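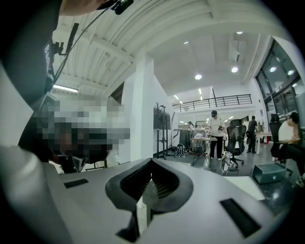
Gray gripper, black ribbed finger pad.

Home | Phones | Tablets | Trade-in | Help

Jiltura tablet FAQ

Updated 9/9/23 by Imani Nguyen-Tran. Will add more as questions come in.

When does it ship?
October. No exact day yet. Preorders go out first, then stores.

How much?
$300 for the base model. Pen sold separately - yes, again.

Do I need a Brilari account?
To set it up, no. For backup and trade-in, yes. Takes a minute to make one.

Will my old pen work?
Pens from the last model, yes. Anything older will write but wont do pressure. Side button does nothing either.

Battery?
Brilari says 8 hours of video. Havent had one long enough to check. Will update.

Can I add storage?
Card slot on the side, same as before. Apps have to stay on the main storage, only photos, music and downloads can go on the card.

Is there a phone version?
No. It takes a SIM for data but can't make regular calls.

How does trade-in work?
Wipe it, get the code from your account page, mail it in or hand it over in a store. Cracked screen knocks the price down. You have 20 days after you get the new one to send the old one, after that the offer is gone and they charge the full price.

I preordered and my order says "pending"
Normal. Card isn't charged until it ships. If it says "on hold" check you're billing address.

Colors?
Gray and dark green. Green is online only.

Comments (3)

dimitrov_k: does the old keyboard cover fit? cant find it anywhere
Imani: No, the connector moved. Adding that.
padfan2061: dark green online only is annoying, wanted to see it first

Related
Zusedwood reader: first look
Which tablet pen should you buy?
How to wipe a tablet before you sell it
Data-only SIM plans compared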